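I've been trying to write this bit of the newsletter since lunchtime and I keep getting up to look at my boots. They're on newspaper by the back door, still caked, and I should really deal with them (the mud up at Elach sets like pottery if you leave it). But you asked for a report on the November walk, so the boots can wait!

First, the route. We usually go up Elach by the quarry side, and I was all set to do that again until Zofia Piątek called me the night before to say the gate had been padlocked and there was a notice on it about tree work. So we went up from the Faulkner Street end instead, which I'd only ever done in the downhill direction. What a different walk! It's 7 miles that way, a bit longer than I'd promised everyone, and the first mile is all stairs cut into the bank, with those log edges that get slimy once the leaves come down. My calves had opinions. If you've got cranky knees, bring poles for this one, and go up the stairs and not down them.

Once you're out of the trees it's lovely, though. You come through a gap in an old stone wall and the whole valley opens up on your left, and there was just enough wind to keep the clouds moving, so the fields kept lighting up and going dark again. We stood there longer than we needed to. Krystyna Kalinowski had brought poppy seed cake wrapped in a dish towel and we ate it standing up, dropping crumbs everywhere, much to the delight of Doka, who is a small brown dog with no shame at all.

I want to put in a word for the second half too, because last year I wrote that it was boring and two of you wrote back to tell me off. You were right. I'd walked it in fog! On a clear day the track along the top is easy going, flat enough to talk the whole way, and Krystyna told me the long version of how she started walking. She turned 63 and her sister gave her a pair of boots as a joke. She wore them to the mailbox and back for a week to prove a point, then to the library, and then she just sort of kept going. I think that's my favorite way in. I started with an enormous backpack and a book of maps, and I was miserable for months.

We got down to the Flendora café with half an hour to spare before they closed. They had split pea soup, and a tomato one that had run out by the time I got to the counter. They don't mind muddy boots on the porch, but please take them off before you go in. The bus back leaves from the opposite side of the road to the one you'd expect. I have now made that mistake twice.

A few people asked about joining us on the next one. Please do! There's no sign-up sheet and no fee, and we wait at the top of every hill for whoever's last (often me). The pace is slow and the stops are long. Dogs are fine on a leash until we're past the sheep. We'll meet at the Faulkner Street end again unless the quarry gate is open by then, and I'll put a note on the board by the bakery once I know.
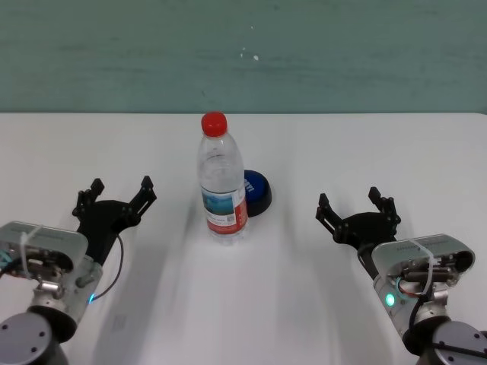
**WALKING / WHAT TO BRING**

Water is the thing people forget when it's cold out. You don't feel thirsty, so you don't drink, and then you've got a headache by the time you reach the bus. An ordinary plastic bottle with a screw cap does the job perfectly well, and the café will fill it for you if you ask. I also bring dry socks, a hat I don't mind losing, and something to sit on, as the benches along the top are always soaked this time of year. Zofia carries a garden kneeler for that. I laughed at her until I sat on it, and I've since bought one in green.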